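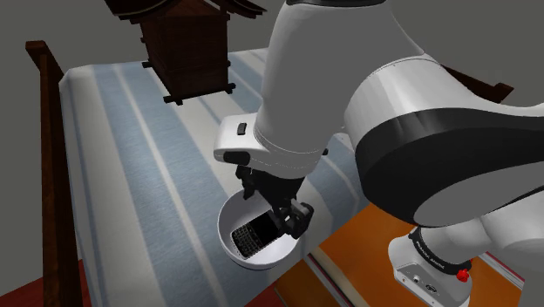 Friday, March 22, 2019

Back on the indigo vat this morning, and what a relief it was to lift the lid and find it had come through the week in such good colour! The liquor was a proper yellow-green underneath with a coppery skin on top, and it had that smell I've grown fond of (my apologies to everyone who shares the hallway). I gave it a slow stir, let it settle for two hours and only then put anything in.

First in were the cotton strips from the Kimbridge bolt, scoured last night and soaked well. I did 3 dips of 4 minutes each, with a good long airing between. The blue is lovely and even, a touch greyer than the September lot, and I rather prefer it. The Balleck linen was fussier. It wanted to float, the folds trapped air, and I've ended up with pale streaks along one selvedge. I think I was impatient with the soaking, so I've put 2 more pieces in plain water to sit over the weekend and we'll see if they behave any better.

Resist tests: the rice paste held its edges on everything except the heaviest cotton, where it cracked at the corners. A little more glycerine next time, maybe. I've written the old recipe on the inside of the cupboard door so we can all stop hunting for it.

Still to do: rinse the second batch until the water runs clear, order more lime, label the jars on the bottom shelf (please, somebody, before I mix up the soda ash again), and feed the vat a spoonful of fructose on the way out.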